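4.2 Surfaces used for folding and sorting

Households in the Trakergate study were asked where clean clothing was laid out between drying and putting away. The question was left open, and respondents could name more than one place. Beds were named most often, ahead of tables, sofas and the tops of chests of drawers. Ironing boards were seldom mentioned, even in homes where one was kept standing.

The preference for beds is partly a matter of size. A shirt spread flat with both sleeves out takes up more room than most kitchen tables can offer once other items are moved aside. Respondents also valued being able to leave garments in heaps while working on one of them. Several described a fixed arrangement, with heavy items at the pillow end and shirts nearer to hand — an order they kept to from week to week.

Of the 1,804 garments entered in the household diaries, 73 were recorded as having been folded again before storage. The diaries gave creasing beneath the garment as a frequent cause. A loose sheet moves with the hand when a sleeve is drawn across it, and the fold line shifts with it. Tables did not present this difficulty, although smooth tops had their own drawback in that light fabrics slid when the second fold was made.

4.3 Pile, weight and pattern

Plush garments were treated differently from flat knits and woven shirts. In 16 households they were set aside and folded last, or were not folded at all and went into the drawer rolled. Their bulk makes a neat edge hard to hold, and respondents saw little gain in trying. Shirts were usually laid out first, and the neckline was used as the guide for bringing the two sides together.

Striped clothing received separate comment. Respondents in the Birna and Roy groups said that horizontal stripes helped them to see whether a garment was lying straight, as any twist in the body shows in the line. Plain panels gave no such help. Patterned bedding was thought to make small dark items harder to find, but was not reported to affect the folding of larger ones. Figure 2 gives a case in which a patterned sheet serves as the work surface.

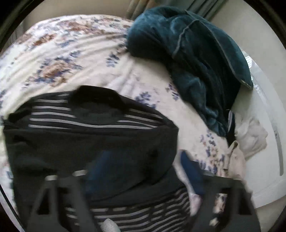 Figure 2. Dark striped shirt and teal plush garment on a floral sheet. Wrinkles in the sheet run towards the plush garment.

4.4 Storage after folding

Folded clothing was put away on the same day in most homes. Where it was not, it tended to remain on the surface where it had been folded until that surface was needed for something else. The Fatora group differed in this respect: finished piles were moved to a chair or landing shelf in the meantime, and were carried to bedrooms by the person to whom the clothing belonged.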